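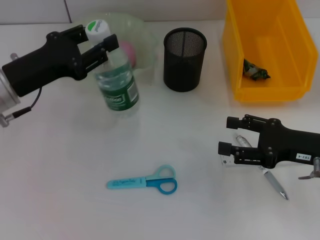
What makes a language an official language of a country?

A language is official when the constitution, a statute or settled government practice gives it a defined role in public business, such as the drafting of laws, court proceedings, schooling and dealings between citizens and public offices. The number of people who speak it at home does not decide the matter.

Unit 6: Official, National and Majority Languages
Introduction to Language and Society
Instructor: Thitima Rojanasak

1. Terms used in this unit

Students are expected to keep the following terms apart in all written work.

Official language. A language with a legal or administrative function assigned by the state. The function may cover the whole country or only one region.

National language. A language treated as a symbol of the nation. It may also be official, but the two labels are assigned separately. In Singapore, Malay is the national language, and it is one of four official languages alongside English, Mandarin and Tamil.

Majority language. A language spoken as a first language by more than half of the population. Some countries have none.

Working language. A language used for daily business inside an institution. An international body may recognize many official languages and conduct most of its meetings in only a few.

2. Legal and customary status

Some countries name their official languages in the constitution. Switzerland names German, French, Italian and Romansh, although Romansh is official at the federal level only for communication with persons who speak it. Other countries rely on custom. Australia has no official language named in its constitution, yet English is used throughout government.

Status may also be territorial. Belgium is divided into language areas, and the language of administration depends on the area in which an office is located. A citizen who moves from Antwerp to Namur will therefore deal with public offices in French after the move.

3. Reading a country list

Lists that show how many countries speak a given language should be read with care. Before using such a list, the student should establish whether it counts sovereign states only or includes dependent territories, and whether it records legal status or the presence of speakers. A list of the second kind will nearly always be longer. Portuguese, for example, is official in Brazil, Portugal, Angola and Mozambique, among others, but sizable Portuguese-speaking communities also live in Luxembourg, where it has no official status.

Speaker totals raise a further difficulty. First-language and second-language speakers are often added together without notice. Swahili ranks very differently when second-language speakers are left out.

4. Written assignment

Choose 2 countries that share an official language. In one paragraph for each country, state the legal basis of that status and name one other language in wide use there. Each paragraph must contain at least 100 words and cite its sources. Wikipedia may be consulted but not cited.

Assignments are due at the start of the second October meeting. Late papers are accepted only by prior arrangement with the instructor.

Reading for the next unit: the course packet chapter on language planning, including the notes at the end.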